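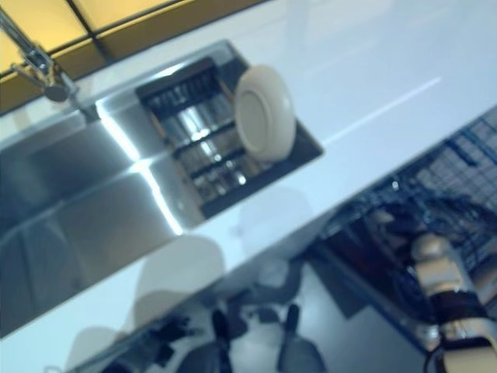 Household Routines, unit 4: washing up by hand and the draining area
Notes from the session, Pendness kitchen course. Typed up fast, sorry. Corrections to Sointu Saarinen please.

Carried over from unit 3
Dagný Lund still wants the fridge charts back. Leave them in the tray by the door.
Sponges vs brushes: we stopped halfway through, see end of this sheet.

1. Before any water runs
Scrape. Everything into the food bin, bones too (check your own town's rules, ours takes them).
Stack by kind. Glasses apart, cutlery apart, plates in one pile, greasy pans last and away from the rest.
Clear the drainer FIRST. Most common mistake in the practical last term. People fill the sink, wash four things, then stand there with a dripping bowl and nowhere to put it.
Knives never go in the bowl under suds. Wash one at a time, handle toward you, straight to the rack.

2. Water
Hot as your hands will take, gloves if hotter.
Soap: a small squirt. More foam doesn't mean cleaner, it means more rinsing.
Kirsten Zoëga's demo: 500 ml of warm water in a bowl, one squirt, washed the breakfast things for a whole table with it and then topped up once. Worth trying at home.
Change the water when it goes gray or when you can't feel the soap between your fingers any more. Don't wait for the end of the pile.

3. Order
Glasses
Cutlery
Plates, then bowls
Serving dishes
Pots and pans
Same order Hornum uses in their booklet except they put cutlery before glasses. Either is fine for the test so long as the greasy stuff is last.

4. Draining
Main topic so slower here.

Sink with a drainer insert beside it, both in one cutout in the countertop: drips stay below counter level, under the bars. Good for small kitchens. Less good if you have a lot of big pans, they sit on top and slide around.
Plates go in upright between the bars, leaning a little. A plate lying flat holds a pool in the well and takes ages.
Look at the rim. A raised rim all the way round traps water at the bottom edge when the plate stands up. Quick tilt and shake before you rack it.
One plate per gap. If two touch, the wet patch stays between them and you get a ring.
Big plates at one end, small ones at the other, otherwise the small ones vanish behind and get forgotten.
Bowls: lean them, open side down and angled. Fully upside down on a flat surface = steam inside, smell later.
Cutlery handles down in the holder, except sharp knives, point down.

Question from the group, does air drying beat a towel? Air drying, if there is time and the rack is clean. A towel that's been hanging since yesterday puts back what you just took off. If you have to towel, take a fresh one and swap it when it feels damp.

Esben Hviid asked about water spots on glasses. Hard water mostly. Rinse hotter, or dry glasses by hand with a lint free cloth and let the rest stand.

5. The insert itself
This gets skipped. Lift it out and look underneath.
Crumbs, tea leaves, bits of rice all end up below the bars.
Once a day: rinse under the tap, both sides.
Once a week: soak in warm soapy water, old toothbrush between the bars and in the corners of the frame, rinse, stand on its edge to dry.
Scale: 50 ml of white vinegar in a cup of warm water, wipe on, leave a few minutes, rinse well. Check the maker's leaflet first if the bars have a coating. And never vinegar together with bleach. Never.
Wipe the recess as well before the insert goes back.

6. Steel and counter
Steel basin: soft cloth, drop of dish soap, wipe with the grain if there is one. Corners where the walls meet collect a grey film, run a fingertip along through the cloth. No steel wool.
Faucet: wipe the base and behind it. The strip between faucet and wall is where most people lost points in January.
Glossy white countertop shows every smear. Damp cloth, then dry cloth, long strokes along the front edge to finish. Look at it from low down against the light and you will see whats left.
Don't drag wet pans across it.

7. Putting away
Drainer is not a cupboard. Østergaard group had the same dishes living in the rack for most of the term.
Check plates on the back before stacking, the foot ring holds a line of water.
Empty the rack before the next meal starts. Even one plate. It takes up the spot you want.

Practical
Pairs, one washes and one racks, then swap.
Guðlaug Skov has the sign up list.
Bring: apron, two clean towels, your own gloves if latex bothers you.
Marked on order, rack loading, state of the sink afterwards. Speed isn't marked.
Pass is 49 points.

Homework
Draw your own draining area at home and mark where the water goes. Then write some 200 words on one thing you'd change. Brosedden students hand in on paper, everybody else by email.

Sponges vs brushes (leftover)
Brush dries faster between uses and gets into forks. Sponge is better on glasses. Replace the sponge as soon as it smells, squeezing it out well only buys you a few days. Rest of this next time, together with burnt pans.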